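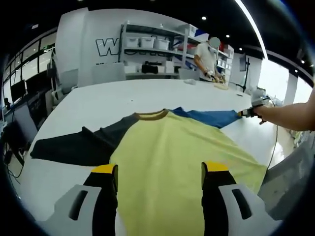
Folding with the hand grippers: your questions

I get asked the same things every time new people join the Kubo tables, so I've typed up my answers. They're house rules, mostly, and I'm happy to argue about any of them (bring tea).

Do I have to do the warm-up before every shift?
Yes, sorry! Open and close both hands fully, 21 times, and watch the reading settle. It's dull, but I skipped it once and lost a whole morning's work.

How should I hold a sleeve?
By the cuff, lightly, with the tips. If you're dragging the rest of the garment along with it, you've grabbed too much. Let go and start again. A restart is fine as long as you mark it in Bromurus, our logging page.

Can I use my fingers if something gets stuck?
No. Stop the take first, sort it out by hand, then begin a new one. I know it's tempting when a collar flips under, I really do, but mixed takes get thrown out at checking and then we've both wasted our time.

What about piles?
Leave them messy. Please don't tidy a heap before you start on it, even a little! Drop the cloths as they come and work from whichever one is on top.

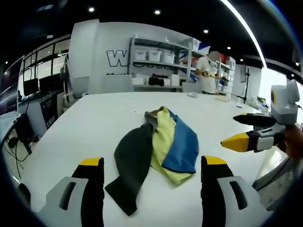 If two come up together, put both back down and try again.

How long can I go without a break?
Two takes, then rest your wrists. Mitsuko Sasaki wrote that rule and she does check the log.

Where do cables go?
Down the side of the table you're working on, never across the cloth.

Who passes a take?
Someone who wasn't on your table. At Grurisel we ask for 26 passed takes before you move on to the Kaka set, which has the fiddly buttons. Most people take almost 2 weeks over it, so don't fret if you're slow.

Will these rules change?
Probably! I'm going through them again in August, so send me your grumbles before then.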